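Tonville Blocks: read me before you tip anything out

July 8, 2019
By the Tonville toy shelf

This is the data card for the Tonville block inventory, a plain list of every loose building block kept in the back room at Paracha Hall. It exists because two people once argued for most of an afternoon over whether we owned enough green ones to finish a wall. We did not, and now there is a spreadsheet.

What is in it

One row per block, 136 rows in all. Each row has a number, a colour, a length in millimetres, a condition and the bin it was last put back in. The last column is best read as a statement of hope.

Colours are limited to red and green. Earlier versions allowed "brick", "rust", "brown", "sort of maroon", "bottle" and "forest", which gave us a very rich picture of the people doing the typing. Anything on the reddish-brown side is now red. Anything dark green is green. If you feel strongly about maroon, there is a notes column.

Condition runs from 1 to 4. A 1 has kept its corners. A 4 has been used as a hammer. Most of the old Wemer set sits at 3, and the Istier set, bought later and treated no better, is catching up.

How the bins work

Blocks live in grey metal bins with sloping sides. The slope means a bin always looks as if it will hold more than it does, so please stop at the line in the storage notes. Small batches are tipped in, checked against the sheet and moved on. They do not need to be laid out nicely.
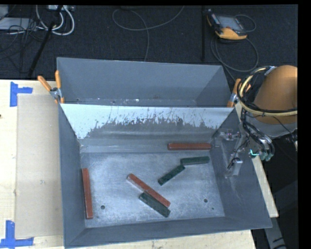 Three red, three green, as entered in the sheet. Note the scrapes on the lowest green block.

Scuffs on the bins themselves are not recorded. We tried it for a week in October and ran out of words for "scratched". The round holes in the floor of a bin are not damage either, so please stop reporting them.

Known problems

- Over 91 of the lengths were taken with a tape measure whose first centimetre had gone missing. These have been corrected by adding a centimetre, which is as scientific as it sounds.
- Block 6 appears twice. Both entries are in good condition, so we have left them alone.
- Thickness was never measured. Some green blocks are stouter than others and will spoil a level course.
- Condition scores drift upwards before lunch.

Using the list

Copy it, sort it, print it and pin it up. If you change a row, put your initials in the notes column and leave the old value beside the new one. Corrections are welcome on paper, in the tray by the Paracha Hall kettle. Blocks found at home may be returned to the same tray, and we won't ask.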